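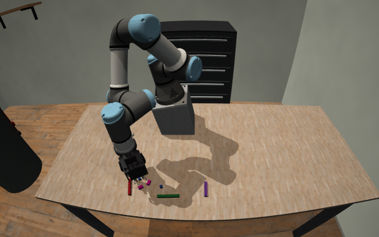 Deok-su Jang reckons the Henao oil wants another night before we sand, and I'm inclined to let him win, though September is getting away from us and the shelf boards are still tacky at the ends.

Second coat went on thinner – a folded rag this time, 49 ml for the lot, and a good long wipe afterwards. 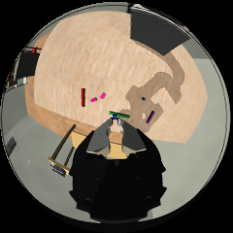
I left the test offcuts by the window with the Kelix tin, lid on.

Third coat tomorrow, if the boards behave. I'd dearly like to keep them pale, with the short light and dark streaks showing as they do on that wide table, so no stain for now. 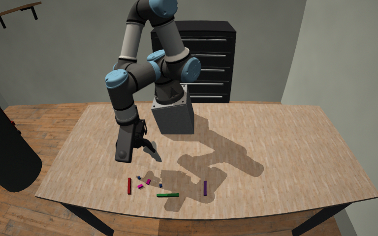 Rags are soaking in the lidded bucket. For colour I'm still aiming at the table's beige-brown and nothing deeper – will ask at Narkanside for the clear wax.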